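Let the Understudy Have the Saturday Night

I saw a musical last April from the back row of a house that seats 742, and when I opened my program a slip of paper fell out of it. You know the slip. "At this performance, the role of the Innkeeper will be played by..." The man next to me groaned. He groaned! He held the little paper up to his wife like it was a parking ticket.

Two and a half hours later he was standing on his feet with the rest of us, hollering.

I have been going to the theater since I was small enough to need a coat folded up under me, and I will say this to anybody who will sit still for it: the slip is good news. I love the slip. I think theaters should be proud of the slip, print it on decent paper, and stop treating it like an apology. And I think they should go a step further and put understudies on a regular schedule, with the dates announced, on good nights, at full price.

What the slip is telling you

The woman who went on that night was Manuela Fabbri. She had been with the show for months, covering three parts and singing in the chorus in a brown dress the rest of the time. I talked to her afterward for a piece that never ran (my editor at the time wanted something on parking), and she told me she'd had one rehearsal in the role with the full cast. One. The rest she had put together from the wings, mouthing along, and in her kitchen with a broom.

Think about what that takes. The lead gets weeks in a room with the director, asking why the character crosses to the window. The understudy gets told she crosses to the window. Then one day at four in the afternoon the phone rings, and by eight she has to make that walk look like her own idea, wearing shoes that were bought for somebody else.

And it's thrilling to watch! Everybody on that stage is awake. The other actors are listening hard, since they don't quite know how the next line is going to come at them. The conductor is looking up. A laugh lands in a new place and you can see the whole company enjoy it. I've seen some very polished performances by very famous people in the fourteenth month of a contract, and I could not tell you one thing about them now. I can tell you how Manuela Fabbri put down a tray.

The case against, which I have heard plenty

People buy tickets to see a name. I get it. If you saved up and drove three hours to see somebody whose face is forty feet tall on the side of the building, and that somebody is home with a sore throat, you have a right to be let down. I'm not going to tell you that you should be grateful. Theaters that sell the face ought to swap the ticket when the face isn't there, and do it cheerfully.

But most shows don't have a face like that. Most shows have a cast of hardworking people you've never heard of, and the groan goes up just the same. The man beside me couldn't have picked the regular Innkeeper out of a lineup. He was groaning at the word "understudy." He thought he'd been handed the store brand.

That is a habit, and I blame the business for teaching it to us. For years the slip has been tiny, gray, and tucked in where you'll miss it. The lobby board gets changed ten minutes before curtain. If you hide a thing like that, people figure there's a reason you're hiding it.

Harsh Negi, who ran the box office at the Villa for a long stretch and has been yelled at by experts, disagrees with me on this. His view is that no amount of good paper will fix it, and that a customer who came in grumpy about the price of a ticket will find something to be grumpy about. He says the trick is to keep it short and keep the line moving. We have argued it over many plates of fries and I haven't budged him an inch. I still think he's wrong, and I think he'd have had an easier time at that window if the theater had been bragging about its covers from the first day of sales.

What it looks like when somebody tries it

The Isteo is a small place, 200 seats on a good night when they bring in the folding chairs. Agata Leone runs it. Two seasons back she did a comedy with a cast of six and announced, right on the poster, that one evening performance every week would belong to the understudies. Same set, same costumes, same price. She called it the other company, and she gave them their own bows and their own photos in the lobby, the same size as everybody else's.

I went to both. I went to both twice, if I'm being truthful, and I'd have gone again if it hadn't closed.

It was the same play, word for word, and it was also a completely different play. The regular husband was a blusterer, big and red and very funny. The other husband, a quiet fellow, played him as a man who has already lost the argument and is just waiting for the news to reach him. The dinner scene ran almost a full minute longer. There was a pause over the soup that got the biggest laugh I've heard in that building, and it didn't exist at all on the other nights!

And here's the part I'd want any producer to hear. The regular cast went to watch. They sat in the back on their night off, and then they stole things. The blusterer started trying a bit of quiet. The whole run got better, both halves of it, because the play had been opened up again after everybody thought it was finished.

There are costs, sure. You need real rehearsal time for the second group, and rehearsal time is money. Kylie Hapeta, who stage-managed that show, told me she called the understudies in for every bit as much work as the first cast and didn't sleep for a month. She also told me she'd do it again tomorrow. The small parts have to be juggled, the costumes have to be built so they can be let out and taken in, and somebody has to redo the lighting notes for a husband who's a head shorter. None of this is free. But theaters already pay for covers. They're on the payroll, they know the lines, they're in the building. It seems a crazy thing to keep all that talent on a shelf and pray you never have to reach for it.

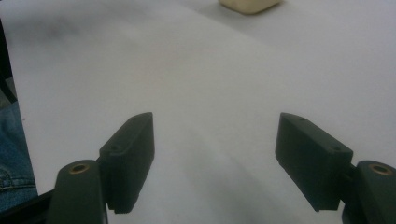

Four things I'd ask for

If I had the ear of the people in charge, I'd start small.

Announce the dates when tickets go on sale. No surprises, no groaning. People who want the regular cast can pick another night, and people like me can circle the ones we want.

Give them a good night. The habit, where a theater does this at all, is to hand the understudies a rainy matinee with 100 people in the house and call it generous. A comedy needs a crowd. Put them on when the place is full and folks have had dinner.

Invite the press, and let them write. Rebecca Bellini at the Tallel did this for a big dance show in a 1195-seat house, and the second round of reviews sold tickets in a part of the run when tickets usually stop selling. She got to open the show twice!

And rehearse them like they matter. With the director in the room, with time to ask about the window. That one's the most expensive and I'd put it ahead of the other three if I had to choose.

I know there are people in the business who will say audiences would never go for it. Maybe some wouldn't. But I keep thinking of my groaning neighbor, who turned to me while the lights were coming up – his face was wet, he was still clapping – and asked if I knew whether she'd be on again the next night, and I had to tell him there was no way to find out. He'd have bought two more seats on the spot. Manuela was back in the brown dress by the next performance, third from the left, and the only way to learn that was to go.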